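Automation in Practice
Week 6 handout: notes on the Rollstead open day
Lanying Liang

Read these before the tutorial and bring your own notes from the visit. If you missed it, the questions at the end still apply to you, and you can borrow a classmate's notes for the timings.

1. Where we went

Durthorpe opened its Rollstead workshop to visitors in November. We had the afternoon slot. The program promised "household robots at work", and the brochure on the front desk went a good deal further, with talk of kitchens that tidy themselves. I'd ask you to put the brochure away while you read this. It was written to sell something, and our job in this unit is to look at the labour a machine really does and what has to be set up before it can do it.

2. The task

The bench we spent the most time at is called Skorau. It has two arms, one either side of a tabletop, and the job is to handle groceries: a basket of fruit and vegetables, a plate and a clear zip bag. Most of you could do it while talking on the phone.

It is still a fair choice of task. A plastic bag has no fixed shape. It wrinkles, it catches the light, and you can see the table through it, which makes it hard for a vision system to tell where the bag stops. One arm may have to hold the opening while the other brings something to it. Anyone who has worked a produce roll at the supermarket with one hand full will have some sympathy.

The produce is another matter. Ask yourselves how many of the troubles of real fruit are present in a demonstration like this one. A bruised peach and a wet lettuce would both have been more convincing to me than anything I was told about grip force.

3. What was claimed

The presenter, Sorensen, gave us three figures. The system had been trained on 689 recorded runs. A full cycle takes 60 seconds. Out of the most recent set of trials, 39 went through with no help from a person.

Write down what is missing. 39 out of how many? Somebody in our group asked, and was told the set was "still being tallied". Does a cycle start when the arms move, or when a staff member has finished laying out the bench? And if a run is stopped early, is it a failure, or does it drop out of the count? I put that last one to Sorensen myself and got a friendly answer that didn't settle it.

There was also a goal of 1000 recorded runs by the next open day. More runs may well help. A bigger number on a poster is not evidence that they have.

4. What to look at in any demonstration

Who resets the bench, and how long does it take them?
Does anything change between one attempt and the next, such as the lighting, the table or the order of the items?
Is a person driving the arms from somewhere else? Ask directly. "Autonomous" gets used loosely, and so does "assisted".
How much of the machine is bolted in place? A kitchen bench doesn't come with rails and its own walls.
What happens after a dropped item? Watch the staff as well as the robot.

5. In fairness

The people at the workshop were generous with their time and didn't rush us. Two of the engineers were much more careful in conversation than the printed material was, and one said plainly that bags are the part she'd least like to be judged on. I give that more weight than the brochure. My doubts are with the way the results were presented, and you are welcome to disagree with me in your write-up if you can back it up.

6. For the tutorial

Write one page on a single claim you heard at the visit. Say what you would need to measure to test it, who would do the measuring, and what result would change your mind. Use the figures in section 3 only if you also say what they leave out. Spelling the company's name correctly would be a good start.
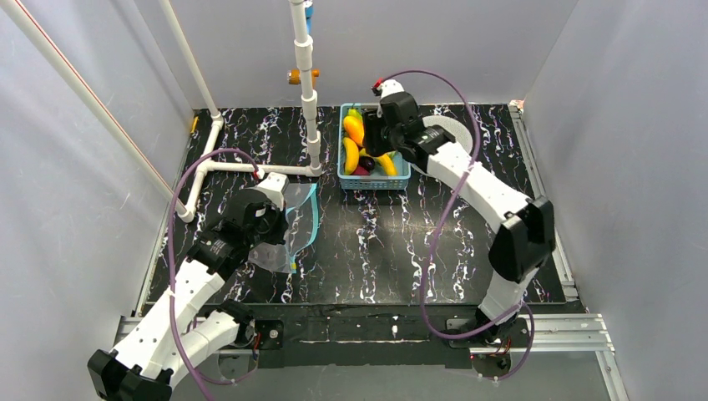
Figure 1. The Skorau bench at Rollstead, with the produce basket at the back and the left gripper at the zip bag.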